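Tabletop beverage handling (code of practice)
From the Saremer open reference on service robotics
Jump to: Origin | Main provisions | Criticism | See also

The Brendness Code, formally the Code of Practice for Beverage Handling by Tabletop Manipulators, is a voluntary set of rules for robot arms working near open cups. It has 173 clauses, 2 of which concern tea specifically. It has no legal force and is cited mostly by people who have already spilled something.

Origin
The code grew out of a long memo by Blagoje Vidmar, then a lab manager at Fostutov, who had been asked for a one-page safety notice in December and turned in 202 pages. The shorter version was adopted by the Nijs test kitchens the following spring. Vidmar is said to regard it as a summary.

Main provisions
A mug may be filled no higher than the operator would be willing to carry it across a carpet. The handle should face away from the arm that is stirring. Stirring is done slowly, by one arm, while any second arm keeps its fingers clear of the rim. A utensil that has been in the drink is to be treated as wet until someone checks, a clause that drew more written comments than the one on emergency stops.

Food may share the table with the drink. Crumbs are classed as "minor debris" and must be wiped up between trials — the code does not say by whom, and most of its readers have assumed somebody else. Cameras at the wrist should be checked for splashes after every run, and the cup should be looked at from more than one angle before a trial is logged as clean.

Criticism
Reviewers have complained that the code defines "cup" in three places and never the same way. An annotated edition, with 3,000 footnotes, was prepared to settle the matter and introduced a fourth definition. Supporters reply that the rules on handles and fill levels are sound and fit on an index card, which is how most labs use them.

The current text was last revised on Aug 7, 2025.

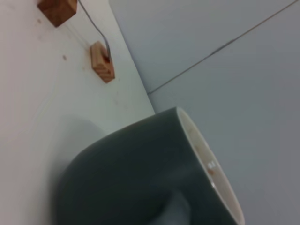
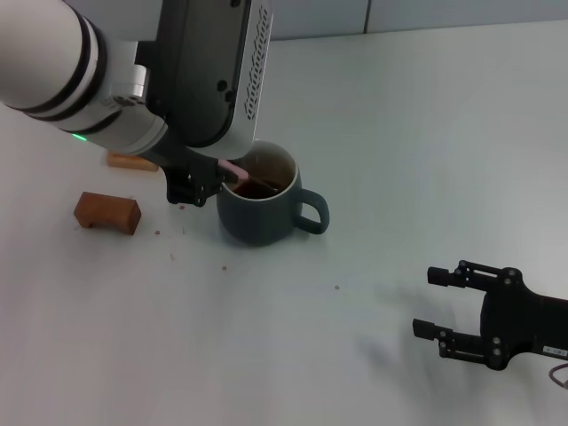
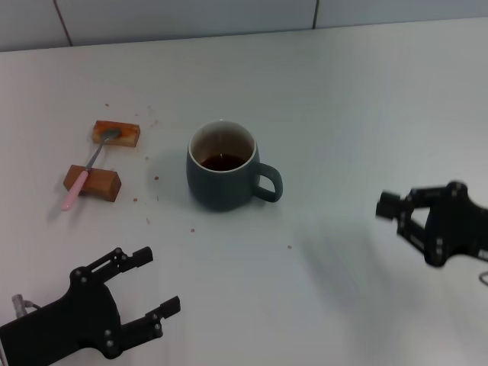
Beverage handling at a white table with a dark mug. Second picture: stirring with one arm, the other gripper open.

See also
Utensil handover
Spill logging
Wrist camera care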